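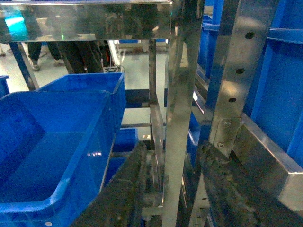 Nomvula Magagula asked at the June open day whether a company our size builds its own machines or buys them in and puts a label on them. We get that question at most visits. We design the frames, the belt sections and the controls at Skarnodier, and we buy the arms and motors from outside suppliers.

Skarnodier has 43 employees and works from one building on the edge of town. We make bin-handling cells for food packers, parts distributors and mail order warehouses. A cell moves plastic bins or crates from a belt to a rack, or from a rack to a belt, and picks items out of them when the customer needs that. Our smallest cell is the Mendier, which fits in the space of a parking spot. The Drallell is the larger one and is usually ordered with two belts.

The company started as a repair shop for conveyors. Customers kept asking us to change a line while we had it apart, and after a few years the changes were most of the business. We still repair conveyors, including ones we did not build. Call the service desk before 3 p.m. if you need a part sent out the same day.

Open days

We open the shop floor to visitors twice a year, in June and in the fall. The last one brought in 312 people over the day. Most were from plants in the region, with a few school groups in the morning.

Visitors are taken around in groups of 6. The tour covers the welding area, the controls bench and the test floor, and takes about an hour. On the test floor we run a stainless steel cell with blue bins, and you can stand next to it and talk to the people who set it up. Please wear closed shoes. Long hair has to be tied back, and we ask that bags stay in the front office.

If you have a bin or a product you would like to see handled, bring it. We will try it on the arm if there is time between groups. Last June a bakery supplier, Radebe, brought a stack of their own trays, and those trays are now part of our regular test set.

Private demonstrations

We also do demonstrations by appointment for one customer at a time. These take half a day. Send us the dimensions and weight of what you handle at least two weeks ahead so we can make a gripper for it. There is no charge for the first one.

The front office is open from 7:30 a.m. to 4 p.m. Parking is behind the building, next to the loading dock.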